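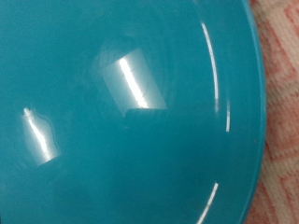
Chore robots have me hooked again. I spent a day in July at Stirine, where the Brinatus crew is teaching an arm to tidy a kitchen, and I left grinning!
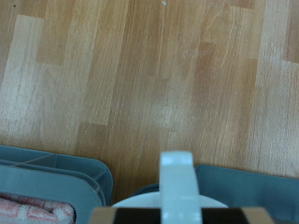 Soft stuff is still the hard part. A cup keeps its shape wherever you grab it, but a towel like the pink-and-white one folded in that teal bin can slump into a new shape with every touch, and the software has to keep guessing.

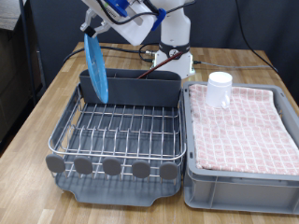
Can you buy one for your kitchen yet? Give it time. The crew gave it 600 tries at the dishes, and 464 went well.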